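# Une journée dans les décors de Pescombe

On nous avait dit de venir tôt, et heureusement ! À neuf heures, la file devant les anciens studios de Pescombe faisait déjà le tour du parking (gratuit, merci à eux), et tout le monde parlait de la même chose : la cuisine des Mac Suibhne, celle du feuilleton que nos mères regardaient en repassant. Le billet coûte 8 euros et, à ce prix-là, je serais bien restée dormir sur place.

La visite commence par le plateau B, où la fameuse rue du village ne mesure que quelques façades de long, tenues par des étais. Derrière la porte du pub, il n'y a qu'un mur peint en noir ! La réserve d'accessoires, elle, compte 2 585 pièces inventoriées, et notre guide semblait en connaître chaque étiquette.
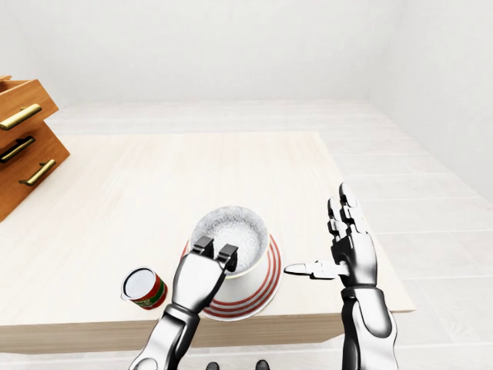 *Le bol à bandes rouges, rempli presque à ras bord (image de synthèse).*

Après la pause, on passe à la salle de montage, où Zendora restaure les 231 épisodes un par un. On nous a montré deux minutes de *Zerkeck*, le téléfilm de Noël, avant et après nettoyage, et j'avoue avoir eu la gorge un peu serrée en retrouvant le générique d'origine, avec sa neige en flocons de savon.

Prévoyez une petite laine, il fait frais dans les hangars même en août, et gardez de la monnaie pour la boutique, qui ne prend pas la carte.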